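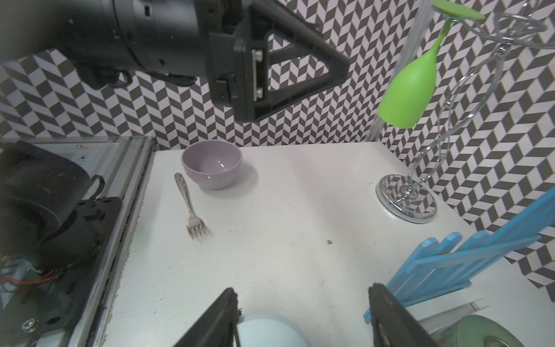
*Fig. 1. Wrist view of the tableware station: bowl, fork, hanging glass, dish rack.*

## Unit 4: Clearing the table

Handout for the Friday lab section. Instructor: Pramila Sisodia. Bring it with you, the lab printer is still out of toner.

### What you are doing

Each team teaches the arm one tableware task by driving it through the motions and saving the runs. The runs become your training set for Unit 5. Pick one task from this list and write it on the sign-up sheet:

- **Celtine** – fork into the bowl
- **Huline** – bowl to the dish rack
- **Pant** – glass off the holder and onto the table, foot down
- **Itik** – plate out from the rack area to the middle of the table

Pant is the hard one. The glass hangs upside down, so the wrist has to turn over between the grasp and the release. Teams that choose it need 15 fewer good runs than the others.

### Before the first run

1. Home the arm and wait for the prompt.
2. Open the wrist view and check that both gripper fingers show at the bottom. If you can only see one, call an instructor before you move anything.
3. Set out the objects for your task. Leave the others where they are. They count as clutter and we want them there.
4. Type your team name and task code into the log.

### Recording

You need 80 good runs. A run is good if the object ends up where the task says and nothing else gets knocked over. Move the starting position a little each time. Last term one team left the fork in the same spot for every run, and their policy failed as soon as it was shifted a hand's width.

Stop recording at 2000 frames even if the task is unfinished, and mark the run as failed. Keep failed runs in the folder – you will use them in the error analysis.

### Notes on the objects

**Fork.** It lies flat, so come in low and slow. Close across the handle.

**Chrome holder.** The round base is a mirror and picks up the wallpaper pattern. Expect edge detection to find lines there that are not on the table.

**Dish rack.** The slats are wood. Do not lean the fingers on them.

### To hand in

One page per team: task code, number of good and failed runs, and a paragraph on the most common failure. Upload the run folder to the course drive before you leave. If it is over the quota, compress it first.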